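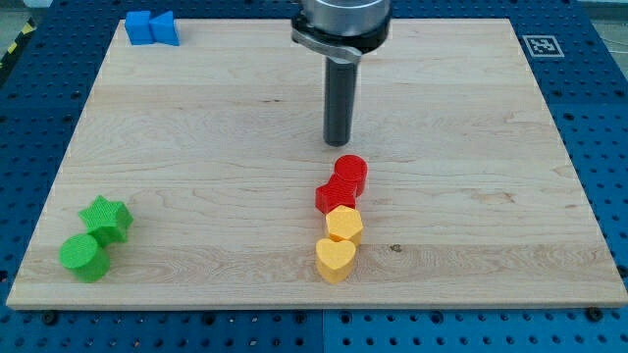
Pale maple board on a blue perforated table.

Faltstead Bread Notes - README

Welcome, and thank you for stopping by! Faltstead is a small collection of home baking notes, kept in plain text files so that anybody can open them on any old computer. It started as a folder of my own scribbles about rye and oat loaves, and then Cempaka Krishnan sent me her flatbread notes one Friday, and after that it seemed a shame to keep the whole thing on my kitchen laptop.

What's in the folder

There are 58 notes at the moment, one per bake. Each note gives the flour, the water, the salt, the starter or yeast, how long the dough rested, how hot the oven was, and a few lines on how the bread tasted the next morning (the next morning matters more than you'd think with rye). The notes are sorted by baker and then by flour. Almost 30 of them are sourdough and the rest use dry yeast.

How to read a note

Weights are in grams and oven temperatures are in Fahrenheit, which I know is a funny mix, but it's how we both cook. "Short rest" means 15 minutes under a towel. "Long rest" means overnight in the fridge. If a line starts with a question mark, the baker was guessing, so please treat it kindly.

Known gaps

Cempaka's early notes leave out the salt. She salted by hand and would rather leave the line blank than make up a number, and I agree with her. My own notes from March have no oven temperatures - the dial had come off and I was turning the stem with pliers. There is nothing gluten-free in here yet, though we'd love some.

Adding your own

Copy the file called blank-note, fill in what you know, and send it to Lejla Đorđević (that's me) at the address in the contacts file. Please don't tidy up a bake that went wrong! The flat, sour, gummy ones get read the most.

Using the notes

Bake from them, print them, change them, pass them along to your sister. If you put them in a book or on a website, please keep the baker's name with each note.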